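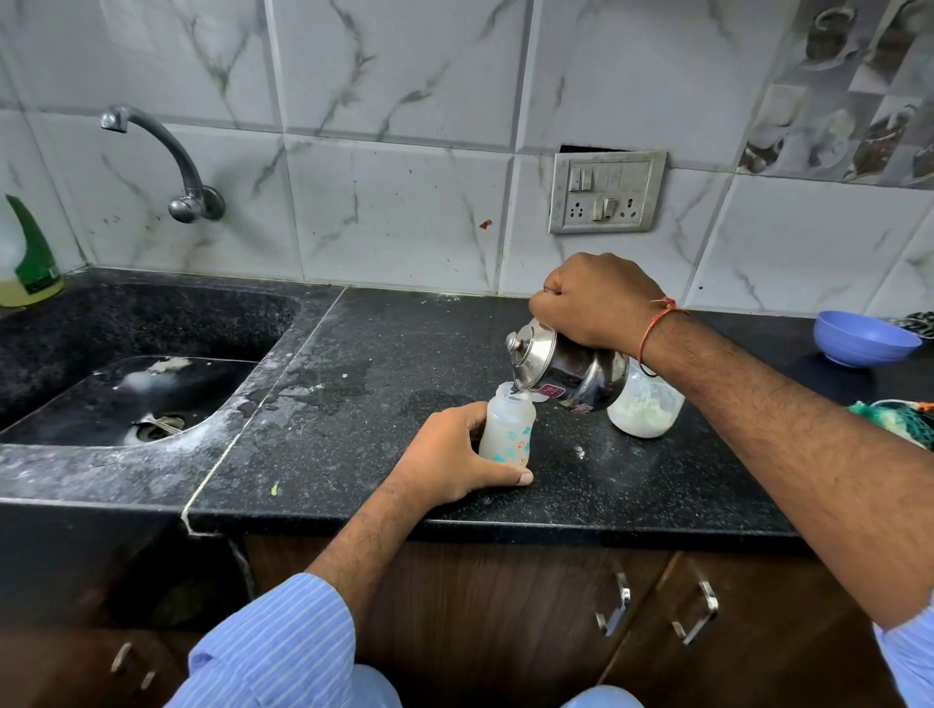
4. Fitting the Hutia under-sink filter

Before you start
Check the box. You should have the filter head, one cartridge, the bracket, 6 screws, two lengths of tube and the little bag of washers. Bag is often stuck under the cardboard flap so look there first. Anything missing, quote part no. 388 when you write to Ponance.

Caution: cold supply only. Hot water will ruin the cartridge and may split the housing.

4.1 Turn off the water at the stop valve. Open the kitchen tap and let it run till it stops.

4.2 Hold the bracket against the cabinet side. Leave 100 mm clear underneath -- you need that to drop the cartridge out later. Mark the holes.

4.3 Drill and screw. Hand tight, then a quarter turn. Chipboard cabinets strip very easily.

4.4 Cut the supply tube square. Sharp knife, not scissors. A slanted cut leaks.

4.5 Push the tube into the port marked IN till it clicks, then tug it. If it comes out it wasnt in.

4.6 Same again for OUT, up to the tap.

Note: older Mackay valves have a wider thread. Use the brass adaptor (sold seperately), wrapped with tape.

4.7 Twist the cartridge in, arrow to the front.

4.8 Water back on, slowly. Look at each joint with a torch. Dry tissue round the fitting shows up a slow drip.

4.9 Run the tap for ten minutes. First water comes out grey, carbon dust, harmless. Don't drink it, fine for plants.

Caution: never fit the filter above or beside a socket. If water gets near electrics, switch off at the mains before touching anything.

4.10 Changing the cartridge
Rated for 1,843 litres. Most homes get there well inside a year, hard water areas sooner. Flow drops off first -- then the taste goes. Water off, tap open to let the pressure out, bowl underneath, twist left.

Dillov cartridges made before July have the old collar and will not seat in this head. Do not force them.

Section revised 27 November 2020. For descaling see section 5.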